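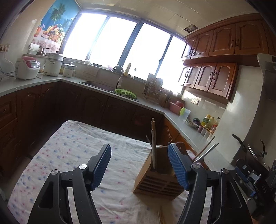
Wooden utensil holder on a flowered tablecloth.

Turf Management, Week 9 notes
Dollar spot: scouting, dew, and feeding

Same deal as always with these notes: they're what I say out loud on Wednesday, minus the parts where I lose my marker. Read them before lab if you can. If you missed last week, you need the disease triangle, so borrow someone's notes and come back.

Where we are

We've done the general stuff on fungi and turf (host, pathogen, environment) and now we get to spend a whole session on one disease. I picked dollar spot because if you work on cool-season turf in this part of the country, you are going to see more of it than anything else. It hits creeping bentgrass and annual bluegrass hardest, it'll show up on fairways, tees and greens, and it can hang around from late spring into fall. Two years ago Kadthorpe still had active spots on the back nine in November after a warm spell, so don't pack it away in your head as a summer problem.

What you're looking for

On greens, expect small sunken spots, straw colored, up to a couple of inches across. Early in the morning, with dew on the ground, you may see white cottony mycelium over the spots. By midmorning it's usually gone. Go out early!

On taller turf the patches get bigger and sloppier and can run together, so check individual leaf blades. The lesion you want is bleached tan with a reddish-brown border, often hourglass shaped, often going right across the blade. (On annual bluegrass that darker border is frequently missing. This catches somebody every year.)

Things people mix it up with:

Ball marks that didn't heal. Look for torn turf and a dent with an actual edge.
Fertilizer or fuel burn. Follow the pattern back to where a spreader or mower turned.
Copper spot. Similar size, but the color leans coppery or salmon, and it's much less common.
Spider webs in the dew. I'm serious. A web sits on top of the leaves and the grass under it is fine. Get down on your knees and look for lesions before you radio the boss.

If you still can't tell, cut a plug from the edge of a spot, where healthy meets sick, and send that in. A plug from the dead middle tells the lab very little. Wrap it in dry paper towel and then foil, box it up snugly, and don't mail it on a Friday.

The pathogen, quickly

Older books call it Sclerotinia homoeocarpa. The name was changed and you'll now see Clarireedia, with several species under it. Know both names for the test, since half the publications you'll read on the job use the old one. It overwinters as mycelium and stromata in infected plants and debris, and it gets around mostly by infected leaf tissue being moved - on mowers, shoes, carts, water, whatever. Spores aren't the main story here.

It likes warm days, humid air and long stretches of wet leaves. Cool nights that bring heavy dew are perfect for it. Dry soil with wet leaves is a particularly bad combination, and so is turf that's short on nitrogen.

Dew

I'll spend the most time on this part because it's the cheapest control you've got.

Leaf wetness is what the fungus is waiting for. The fluid on the blade in the morning is partly dew and partly guttation water, which the plant pushes out of its leaf tips, and guttation water has sugars and amino acids in it. So you've got moisture with groceries. Knock it off the leaf and the surface dries a lot sooner.

Ways to do that: mow early, drag a hose or rope across the fairway between two carts, whip or pole the greens, roll, or run a very short irrigation cycle just before sunrise to break up the droplets. That last one sounds backwards, I know. It dilutes the guttation fluid and the bigger drops run down, but keep it short, and check that the soil can take it.

On timing your regular irrigation: avoid watering in the early evening. That adds hours of wetness ahead of the dew you'd have gotten anyway. Water in the predawn hours when the leaves are already wet, and you've added very little to the clock.

Air movement matters too. Think about that pocket green we walked at Kadthorpe, the one with trees on the east side. It gets no morning sun and hardly any breeze, and it stays wet long after the others have dried. Pruning is a hard sell with members, but it's a one-time argument.

Feeding

Low nitrogen turf gets more dollar spot and recovers from it slowly. That doesn't mean you dump it on, because too much soft growth brings on other problems (brown patch in the heat, for one). Light and regular is the way most people go on greens. We call it spoon feeding.

Let's run the arithmetic, since the midterm showed me we need to. Our practice plot behind the shop is 900 square feet. Say you want 0.2 pounds of nitrogen per 1,000 square feet, using a soluble product that's 20 percent nitrogen.

Nitrogen needed: 900 divided by 1,000, times 0.2, equals 0.18 pounds.
Product needed: 0.18 divided by 0.20, equals 0.9 pounds.

Write the units on every line. If your answer comes out at 9 pounds, stop and look at it again before anything goes in the tank.

Scouting records

Sushil Chaudhary, who assists on the course at Kadthorpe, shared his scouting log with us, and it has 1,079 entries in it. Go look at how he writes them. Each one has the hole, the location on the surface, whether the leaves were wet, and a rough percent of the area affected. No essays. He writes "left collar" instead of "over by the edge," and that means the next person can find the spot again.

In your own log, pick indicator areas and go back to them. Two low-lying, shaded, poorly drained places will teach you more than wandering the whole property. You'll learn which green goes first each season, and that green becomes your early warning.

We'll also compare paper logs with the Pirar app in lab. I like the app's maps and I can't stand typing in gloves, so make up your own minds.

Fungicides

I'm keeping this short because we have a full unit on it coming. Preventive applications generally work better than chasing spots that are already there, and they usually take less product over the season. There are weather-based models that estimate risk from temperature and humidity, and they're worth using, with your own threshold adjusted to your site.

The part I want you to leave with is resistance. Dollar spot populations have shown resistance or reduced sensitivity to several groups, including the benzimidazoles, the dicarboximides and the DMIs, with SDHIs showing up on that list too. Rotate by FRAC code, which is the number on the label. Two jugs with different trade names can carry the same code, and switching between those is no rotation at all. Mix in a multi-site contact product where the label lets you. And the label is the law, every time, including the seasonal limits.

Leave yourself an untreated check as well. A sheet of plywood laid down while you spray and picked up right after will do. If the check looks the same as everything else, you either didn't need the spray or it didn't work, and both of those are good to know.

Choosing grass

Newer bentgrass varieties can be a lot more tolerant than the old ones. If you're ever involved in a regrassing job, ask for local trial data on dollar spot before anyone talks about color. You can also interseed over time, though getting new seed to establish in a dense, mature green is slow going.

For lab

Meet at the shop at 6:30 a.m. and wear boots you don't mind soaking. Bring a hand lens and your log. Szabolcs Mészáros is running the moisture meter station and I'll have the plugs. Groups will swap halfway through. Wash your boots at the rinse pad before you get back in the van, please, and see the bit about how this fungus travels.

Questions to chew on (not graded)

Why would a green that's dry at two inches down still have trouble with a disease that loves moisture?
Your fairways are getting dollar spot and the budget only covers spraying half of them. Which half, and what do you do on the rest?
The mowing crew wants to start later so they can see better. What does that do to your leaf wetness hours?

Reading for next week is the Hnatiuk chapter on brown patch, first half only. Skip the section on warm-season grasses for now. The Gosov handout on spreader calibration is in the folder by the door, take one and return the clipboards.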